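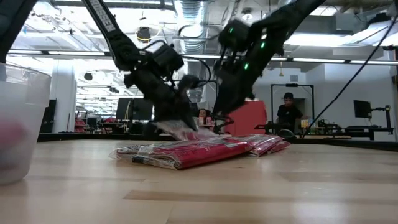 Urmont, 05/07/2021

Notes to session 2: learning from demonstrations with two arms
Lecturer: Gifty Agbeko. Exercises: Ching-wen Hsueh.

Last time we treated one arm and rigid objects. Today we go to soft material, and the task is clear plastic film on red packages. The film has no fixed shape, so we cannot give the planner a model of it and ask for a grasp point. Look at the left gripper: it holds a crinkled flap, and the next flap will be crinkled in another way.

The method is behaviour cloning. A person guides both arms through the task, and we record the joint positions and the camera pictures together. The network then learns to predict the next joint positions from the present picture. In our set there are 3097 demonstrations, of which 80 per cent are used for training and the rest is kept for checking.

Please note three points for the exercise.

Single-step prediction gives small errors which add up. We therefore predict a chunk of 70 steps and execute it before the next picture is read – try also a shorter chunk and compare the movement of the wrist.

Film is transparent and shines under ceiling lights. A policy trained under one lighting may fail under another, so write down the lighting in your log.

The arms must be recorded with one common clock. If the right arm is late, the network learns a wrong relation between the two hands, and you will not see this in the training loss.

Reading: chapter 2 of the course text, without the section on force control. Etornam Nutsugah will collect the logs. Questions on the data format go to Ching-wen, please with the name of the recording in the subject line.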